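Trema: snack packing on soft surfaces

README, second go. The first one was mostly a list of folder names and Heather Morrison told me, quite rightly, that she still had no idea what was in the thing after reading it.

So, Trema is a set of 1,386 short demonstrations of a person picking up packaged food with a hand-held gripper and putting it somewhere else, usually a box. There's no robot arm in any of them. You hold the gripper, you squeeze, the camera on it records, and later on we train a policy from the video plus the tracked motion of the tool. I did most of the Bendirstead recordings myself and Merja Honkanen did nearly all the Carkaden ones (she's faster than me, and it shows in the clip lengths).

I wanted beds, sofas and armchairs in here because almost everything I'd trained on before was tabletop stuff. Tables are lovely! They're flat and they stay where you put them. A bed sags when you lean on it, the packets slide into the dip, and the sheet comes up with the wrapper if you close the fingers a bit too low. I'd guess a third of my early failures were me lifting bedding.

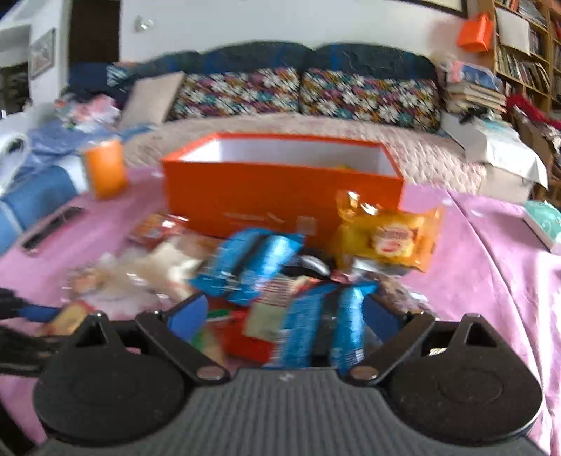
Do I need the same gripper to use the data?

Any parallel-ish two-finger gripper with soft pads should be near enough to start with, but check the opening width first. Ours opens fairly wide, and a narrower one will struggle with the bulkier bags. Heather tried a stiffer set of fingers on the Carkaden clips and had to drop the closing speed before it stopped crushing biscuits.

What's in each demonstration

You get the wrist video, the gripper opening over time, the tool's path and a one-line instruction such as "put the biscuits in the box". The instructions were typed by whoever did the recording, so the wording wanders. Merja writes "packet", I write "pack", and a few of mine just say "the next one", sorry. There's a cleaned-up column called instruction_tidy if you'd prefer that, and the original is still there beside it.

Things to watch out for

Fast moves blur. When you swing the tool round to line up on a packet the whole pile smears for a moment, and I've left those stretches in. We tried trimming them and the policy got jumpy at the start of every reach, so they went back.

Foil and cellophane throw reflections about, and the tracking can wobble when there's a lot of it close to the lens. 41 demonstrations have a wobble bad enough that I've flagged them with track_ok set to false. Please do leave them out of training unless you're working on tracking itself.

Backgrounds are whatever was in the room. We didn't tidy up, on purpose, but we did go back to the same rooms quite often, so split by room and not at random or your test score will look far too good. I made exactly this mistake in September and was very pleased with myself until the Tuesday call.

Suggested split

1,000 for training, 50 for quick checks while you're tuning, and the rest for testing. The lists are in the splits folder and no room appears in more than one of them.

Loading it

The Szekeres loader reads it as it is. Point it at the top folder and leave resampling off the first time, otherwise the gripper signal gets smoothed and the little double squeezes vanish.

Still to do

Proper notes on the armchair clips, and a script for merging the two naming styles. If you find a clip where the instruction and the video don't match, send me or Merja the clip number and we'll fix it in the next version.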